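3.2 Bench layout

The sorting cell was built in the Nurkley shared workshop. Two emergency stop buttons sit on the slatted aluminum bench, and the gripper pads are foam.
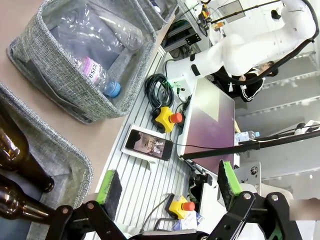 Wiring followed the Jedel controller notes – each arm has its own supply. Arango wrote the grasp routine in November.

Figure 3. Sorting task: gray baskets with cards for bottles, plastic and cans. 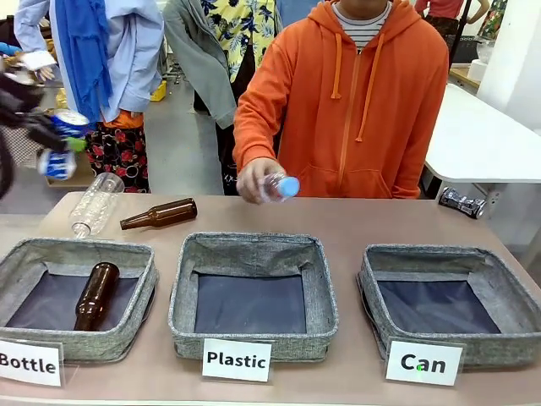 How is a failed grasp handled?

The arm retries 2 times, then returns to its rest pose and logs the item as unsorted.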